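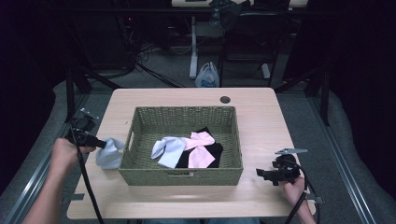 Buying and budgeting for hand-held grippers: your questions answered

Last updated May 2026

We get a lot of post about this. Since the Mivdale workshop opened its kit list to other groups, people have been writing in to ask what we bought, what we'd buy again and how on earth you put a folding-and-sorting set-up through a finance office. We love these questions, so keep them coming! The answers are by Borghild Lindholm, who looks after the equipment plan, with the parts on cabling and spares by Tomás Ó Flaithearta.

Do I need a robot before I buy hand-held grippers?

No, and this is the bit that gets me excited. A pair of hand-held grippers lets you start recording cloth work while the robot is still a line on a spreadsheet. We ran for a whole winter that way. The one thing you should settle first is which jaws your future arm will carry, so that the pair in your hands matches the pair on the arm. If you don't know yet, buy the cheaper jaws and expect to replace them.

One gripper or two?

Two, if cloth is anywhere in your plans. You can pick a single cloth out of a basket with one gripper, but as soon as you want to straighten it, fold it or keep the basket still you'll wish you had the other. Most suppliers sell left and right units separately and the price for two is usually just double, so don't sit waiting for a bundle offer. Ask whether the two can be swapped over. Ours can, which means one spare covers both sides.

What did yours cost?

I'm not going to print our quotes, partly for the suppliers' sake and partly as they'd be out of date by the time you read them. What I can share is how the money split. The grippers took less than half. The rest went on the table, stands, cables, brackets, a computer that could keep up, and storage. Storage was the line we got most wrong! Work out how many hours you expect to record in a year and ask for a test file from the supplier before you fix that number.

Which suppliers did you look at?

We had long and very helpful calls with Bosevetti and Calado. Bosevetti lend out a pair for 14 days if you pay the carriage, and I'd urge anyone to take them up on it. Calado don't do loans but they will cut brackets to your drawing, and their drawings are a pleasure to read. We ended up with a mix. Neither firm has paid for anything on this page.

Can we use a table we already have?

Very likely. A plain office table does nicely for small items such as cloths. Look for rounded corners if you can, as sleeves and cables catch less, and a cable hole near the back is handy. Check that the top is thick enough to take a clamp or a screw for your brackets. Avoid a glossy finish. Ours threw up a bright patch under the ceiling lights and we lost a good deal of footage before Tomás swapped the table for a duller one.

How much floor space should I plan for?

More than the table. You need room for the person, for stands behind, for any rails, and for somebody to walk past without kicking a leg. Mark it all out in tape on the floor and spend an afternoon moving about inside it. We did this in November with two stools and a broom standing in for the stands, and it saved us from ordering a set of rails that would have blocked the door.

Wired or wireless?

(Tomás) Wired, for now. I know, cables are a pain. They hang over the edge of the table, they find your knees, and sooner or later you'll stand on one. But there are no batteries to charge and the timing is easier to trust. Buy longer cables than you think, in two lengths, and put a label on both ends. Budget for replacements every year. The connectors go first, nearly always at the gripper end.

If you do go wireless, price up a second set of batteries and a charger that takes all of them at once.

What spares should go in the first order?

(Tomás) One full set of jaw pads, two cables, a bag of the right screws and the tool that fits them. Get the tool! Ours arrived with an odd size of hex key and when it went missing we were stuck until the next delivery. I'd also order one extra bracket if yours are made to measure, as a second batch on its own costs far more than adding one to the first.

What about the things you practise on?

Cheap and great fun to shop for. Baskets, tea towels, face cloths, old T-shirts. Buy cloths in several colours, pale and dark, because they behave very differently on camera; black fabric in particular hides its own folds. We have 53 cloths on the books at present. Choose baskets with firm sides and vary the shape and the weave. Put all this under consumables if your finance office allows it, so that you can top up without a fresh form each time.

Do we need software as well?

Some sort of recorder, yes, and something to keep the sessions in order. We use Pesstead, a small booking and labelling tool that grew up here in the workshop. It's free to any group that asks. If you'd rather buy, ask how the licence is counted, by person or by machine, and what happens to your files if you stop paying.

How long does it all take to arrive?

Our slowest item took 140 days and it was a bracket. The grippers came long before that. Place the made-to-measure orders first, even if they look like small beer, and leave anything you can get from an office supplier until the room is ready.

How should I set out the budget for approval?

Keep it to one page. Split it into what you need on the first day, what can wait until recording is going well, and what it'll cost each year after that. Finance people warm to the third part, and it is so often missing. Our own form went in with a running cost line from the start and came back signed with a single query, over the carriage.

Can we come and have a go before we order?

Please do! Mivdale is the old mill building with 1888 over the door, and the workshop is up the first flight of stairs. There's a lift round the back. Write to Borghild with a couple of dates and tell us what you hope to handle, and bring some of it along if it'll fit in a bag. Groups of up to four are easiest for the space we have.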